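How Floors, Walls and Outlets Work in a Room

A room is a box made of layers. Most of the layers are hidden. This page explains the ones you walk on, lean on and plug things into.

The floor

Under the surface of a floor is a flat base called the subfloor. It rests on beams or on concrete. The part you see goes on top: boards, tile or carpet.

Carpet is made of many short strands of yarn, held in a backing. The strands are called the pile. Pile traps air, and trapped air slows down heat. Bare feet lose heat to carpet more slowly than to tile, even when both are at the same temperature. Carpet also soaks up sound. Mixed colors, such as gray with green, hide small marks better than one plain color does.
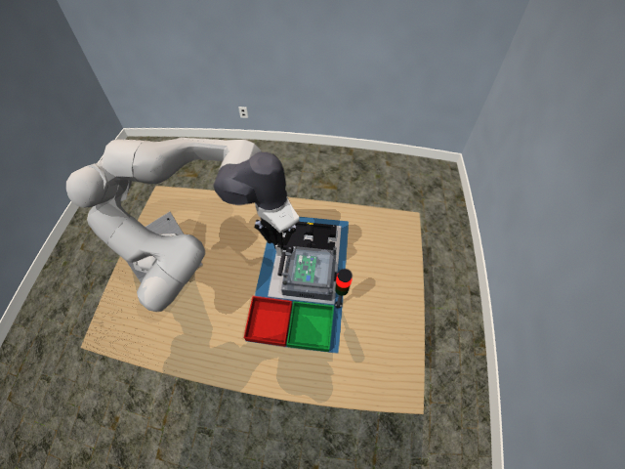

The walls

Many inside walls are hollow. Upright posts called studs stand in a row, and flat panels are fixed to both sides. Pipes and wires run through the gap. Paint seals the surface.

A panel should not touch the floor, where it could soak up spilled water. Builders leave a small gap at the bottom and cover it with a strip called a baseboard. The baseboard also protects the wall from shoes and vacuum cleaners. At a corner, two strips meet. Each end may be cut at a slant so that they fit together. This is a miter joint.

The outlet

An outlet is the end point of wires inside the wall. Behind the cover is a box that holds the wires in place.
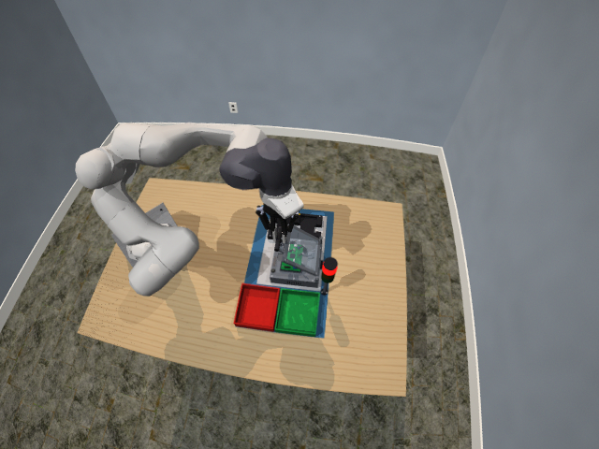 Electricity needs a complete loop, called a circuit. When a plug goes in, its metal prongs touch metal contacts inside the outlet. Turning on the lamp completes the loop, and current flows through the lamp and back again. Never put anything except a plug into an outlet.

Words to know

Pile: the strands of a carpet
Stud: an upright post inside a wall
Circuit: a complete loop for electricity

Text by Teófilo Arango. Checked by Chang-ho Cha.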